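Gidey Household Task Simulator
Operator Guide

Section 6. Good practice for recorded runs

This section covers the rules for recording manipulation runs in the Stiltach room set. Read it before you record anything that will go into a shared library. Practice runs that you plan to delete do not have to follow it, but it is easier to keep one set of habits.

You need the operator role to record and the reviewer role to sign off. One account can hold both roles, but the same account cannot sign off its own run.

6.1 Before you load a room

1. Open the Gidey launcher and select the Stiltach room set. Check that the room set version matches the one on your task sheet.

2. Load the physics profile named on the task sheet. If the sheet gives no profile, use Sullach. Do not edit a profile in place. Make a copy, give it a new name, and write that name in the run notes.

3. Enter the random seed by hand. Seeds run from 1 to 2,833. Leaving the field blank makes Gidey pick a seed from the system clock, and the run cannot be repeated exactly.

4. Open every camera view once: the head view and both wrist views. A view that has never been opened is saved at preview size.

Note: Opening a view after recording has started does not change the size it is saved at. Stop, open the view, and start again.

6.2 Checking the wrist views

The wrist views are used to judge grasps, so they get their own check.

1. Select the wrist view and open the gripper fully using the jog panel. Both fingers must be visible from base to tip, or as much of them as the Gollum gripper model allows at full opening.

2. Look at the gap between the fingers. The target object should fall in or near the gap before you begin the final approach. A flat item such as a picture frame can be partly hidden by one finger, and this is acceptable as long as an outer edge of the item stays in view for the reviewer.

3. Do not correct a tilted wrist view. Walls and tile lines will run at a slant whenever the wrist is rolled. Turning on "Level horizon" rotates the saved video and puts it out of step with the joint log.

4. Close and reopen the gripper once. If the fingers pass through each other or through the palm housing, reload the physics profile.

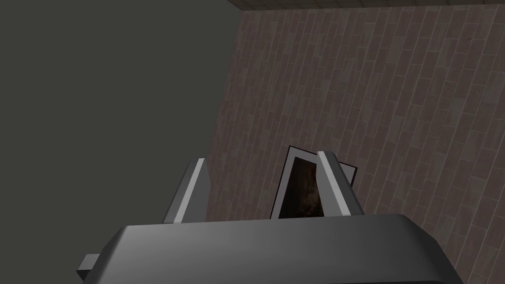

6.3 Setting the start pose

1. Move the base to the start marker on the task sheet. The marker is hidden in the saved video.

2. Bring both arms forward of the body, below shoulder height. Keep each arm clear of furniture. In the head view an arm may overlap a bed or cabinet on screen without touching it, so use the contact list and not your eye.

3. Confirm that the contact list shows only the base and the floor. Any other entry means the run starts in collision and must be reset.

4. Wait 3 seconds with all controls released. Objects settle during this time, mostly soft items and chains.

Caution: Do not drive the base during the settling time. Small objects close to the front of the body are easy to push, and the push is recorded as part of the start state.

6.4 Working in a furnished room

Speed limits apply to every recorded run, including runs where the room looks clear. Use the Slow setting for base moves between furniture and for any arm move near a surface with objects on it. The Normal setting is for open floor only.

Before moving, look over the floor from the head view and tilt the head down as far as it will go. The body hides a good part of the floor directly in front of it - more than most new operators expect. An object on the floor may show only its upper part past the front edge. 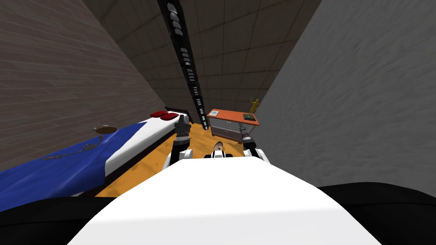
If an object is in the path and is not part of the task, go around it. When there is no room to go around, stop the run, mark it "Path blocked," and pick the next seed. Do not use the arms to clear the way unless the task sheet says so.

Work on one object at a time. The second arm stays at its start pose unless the task calls for both. Chains and cords on bedding need extra care, as they can catch on a gripper tip and travel with it. If this happens, open the gripper, raise the arm straight up, and let the object fall free before you go on.

6.5 Stopping and labeling a run

1. Return both arms to the start pose, or as close as the held object allows.

2. Press End Run. Do not close the window to stop a run. That drops the last part of the joint log.

3. Choose a label: Complete, Partial, Path blocked, or Fault. Use Fault for simulator problems only. A missed grasp is not a fault.

4. Write a note for any label other than Complete. One sentence is enough. Name the object and what happened.

5. Submit the run for review. Unreviewed runs are held for 6 days and then moved to the archive folder.

Note: Failed runs are worth keeping. Please don't delete them to tidy up a session.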